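Search this site Enter keywords Go

Irurwood Shared House — Room and Floor Safety Checklist
Ground floor rooms, January round
Checked by: Esben Laxdal
Copy to: Bjartur Østergaard

Mark each line OK, FIX or N/A. Comments go under the line they belong to. Anything marked FIX is looked at again on the next round.

1. DOORS AND WAYS OUT

1.1 Front door opens fully from inside without a key — OK
1.2 Hallway clear of bags, shoes and boxes — FIX
Comment: Two suitcases by the stairs. Asked for them to go up to the landing closet.
1.3 Back door bolt moves freely — OK
Comment: Stiff last round. Oiled in between, fine now.

2. ALARMS AND LIGHTS

2.1 Smoke alarm sounds when tested — OK
Comment: Tested at 4:15 p.m. The one outside the kitchen is the Cindix model and needs the button held for 3 seconds.
2.2 Carbon monoxide alarm present and in date — OK
2.3 Hall light works from both switches — FIX
Comment: Bottom switch only.

3. KITCHEN

3.1 Stove knobs all turn off fully — OK
3.2 Fridge seal clean and closing — OK
3.3 Dry foods in closed containers — FIX
Comment: Rice and lentils still in open bags. There are Plostex tubs with lids in the lower cupboard, please use those.
3.4 Knives stored in the block or drawer — OK

4. POWER STRIPS AND CORDS

4.1 No strip plugged into another strip — OK
4.2 Strips kept away from the walking path — FIX
Comment: The white strip in the sitting room is down on the floor. I would like it along the wall or screwed to the baseboard. Bjartur has the brackets.
4.3 Nothing drinkable set down next to a strip — OK
4.4 Total load within the rating on the label — OK
Comment: Small heater from the back bedroom is 625 watts. Allowed on a wall outlet only.

5. FLOORS, MATS AND FOOD ON THE FLOOR

5.1 Mats lie flat with no curled corners — OK
5.2 Mat has a non-slip layer under it — FIX
Comment: The big patterned one has none. Thorlacius sells the rubber mesh by the yard.
5.3 Food served at floor level kept on a tray or plate — FIX
Comment: Red tray is fine for the dates. The fruit needs a bowl or a second tray, it rolls and somebody will step on it.

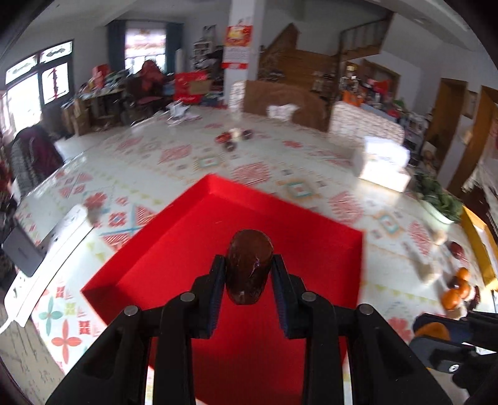
Item 5.3. Date over the red tray, fruit on the mat at right.

5.4 Small packets picked up after eating — FIX
Comment: Beige packet on the mat. Same point as the fruit — put it on a tray or take it back to the kitchen.
5.5 Sticky spots wiped — OK
Comment: Warm water and a drop of dish soap on the mat. No bleach, it will take the red out.
5.6 Chairs kept clear of the walking path — OK

6. METER

6.1 Electric meter reading written down — OK
Comment: 3,935

Still open from the last round: hall switch (2.3), mesh for the mat (5.2).

Comments (3)

Bjartur Østergaard
Brackets are in the shed, top shelf. I can do the strip this week but I need a longer masonry bit. Does anyone have one?

Room 2
Suitcases are moved. Can we get a hook for the shed key while we're at it?

Esben Laxdal
Hook is fine, put it inside the back door. I have a 6 mm bit, I'll leave it on the kitchen counter.

Irurwood Shared House | Contact the house office | Back to top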